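Section 7: Setting up the timekeeper's console for game night

Welcome back, and well done for getting through the rink network setup. This section covers getting the Lokatis console talking to the scoreboard, entering your rosters, and running the clock for a full game of hockey. Set aside up to 40 minutes your first time through, and bring a warm drink, as most penalty boxes are colder than you remember!

Before you start, check that the scoreboard breaker is on and that the Zamboni doors are closed. The console should sit on the bench between the two penalty boxes.

1. Plug the grey data cable into the port marked BOARD. Push until you feel it click.

2. Hold the power key until the display lights up. The console runs through a short self-test and the colour of the status light changes from amber to green.

3. Choose HOME from the Teams menu and enter your roster. You can key it in by hand or load it from the league file (your registrar will have this). Goalies go in first, then skaters in sweater order.

4. Repeat for VISITOR. If Gumgate is playing at Hulbridge, Gumgate is your visitor, even when they bring the bigger crowd.

5. Set the period length and press SAVE.

Note: The console stores up to 3,720 game events, so a busy season of goals, penalties and timeouts will fit comfortably. Export them to the league centre at the end of the playoffs all the same.
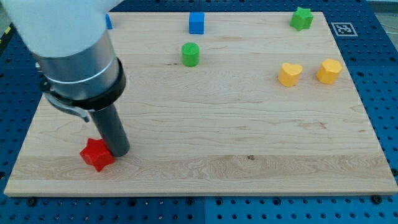 Red star on the wooden board.

6. At the opening faceoff, press START as the puck leaves the official's hand. Press STOP on the whistle. Most new timekeepers are a touch slow on the whistle for their first few games, and it does come with practice.

7. To enter a penalty, press PEN, then the player's number, then the minutes. The penalty clock waits for your next START, so you have time to get it right.

Caution: Never unplug the data cable while the clock is running. The board will freeze on its last reading and you will need to re-enter any penalties by hand.

If the board shows error 41, the two ends have lost touch with each other. Stop the clock at the next whistle, reseat the cable, and press RESUME — your score and time are kept in memory.

For anything else, please write to Despina Enache at the Weerakoon support desk. Include the console's serial number from the label underneath and the period you were in when the trouble started.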